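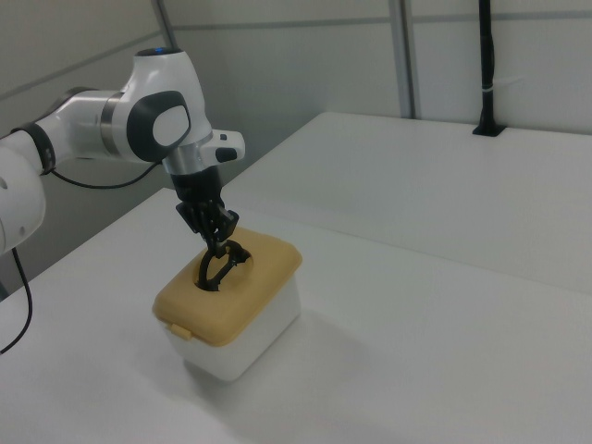 Fig. 1. Small plastic storage box, round opening in the top. Black looped object partly inside the opening, partly above the lid.

Search this site Enter keywords

HOME STORAGE AND ORGANIZING
Handout 4: Small boxes with an opening in the lid
Finen Evening Courses, Room 27
14 January 2019

Read before class. Bring one small box from home, with whatever is in it now. Don't tidy it first.

1. Terms

Closed box: the lid comes off or swings up. Nothing goes in or out while it is shut.
Open bin: no lid.
Opening-top box: the lid stays on and has a hole in it. Fig. 1 is this type. Items go in and come out through the hole, and the lid is removed only for sorting or cleaning.

In this course "opening" always means the hole in the lid. The top edge of the box with the lid off is the "rim." Last term's handouts used both words for both things, so watch for that if you borrow an old set.

2. What fits an opening-top box

Measure the opening, then measure the item across its narrowest side. A stiff item has to pass through on that side. A soft item (cord, strap, cloth) can be folded, but it may spread out again once it is inside and be harder to pull back through.

The practice box for this unit has a 64 mm opening. Take that as the working figure for the exercises below.

Good candidates: hair ties, rolled ribbon, short straps, bag clips, spare handles.
Poor candidates: loose screws, coins, anything sharp, anything you need to see before you pick it up.

3. Loops and handles

A loop is easy to get hold of when one arc of it stays above the lid, and harder when the whole thing drops to the bottom. Look at where the black loop sits in Fig. 1 and compare it with the items in your own box.

When you store several loops together:
- Lay them flat, all facing the same way.
- Fasten long ones with a twist tie.
- Keep closed rings apart from open hooks. Hooks catch on rings, and one pull brings up the whole bunch.
- Leave the top third of the box empty.

4. Where to put the box

Set it on a flat surface at elbow height, with hand room above it. A shelf directly over the opening is the most common mistake in the homework. In the Stusatau closet plan (course reader, p. 183) the gap between shelves is too small for a hand to go in from above, and the boxes have to be slid out every time. Redraw that plan for March with the top shelf moved up.

5. Labels

Label the front, below the lid. A label on the lid gets separated from the box when lids are swapped. Write what the box holds, in plain words: "bag straps," "curtain rings." Don't write "misc."

6. Exercises

a) Empty your box onto a tray. Sort the contents by shape, then by use. Note which sort gave fewer leftovers.
b) Which of your items would pass through a 64 mm opening without being folded?
c) Choose one item that got tangled. Store it two different ways and try taking it out with one hand.

Reading: Clarnodine storage notes, section on lids. The Ní Chonaill reader is on the reserve shelf under 641. Skip the chapter on pantry jars, we cover it in Handout 6.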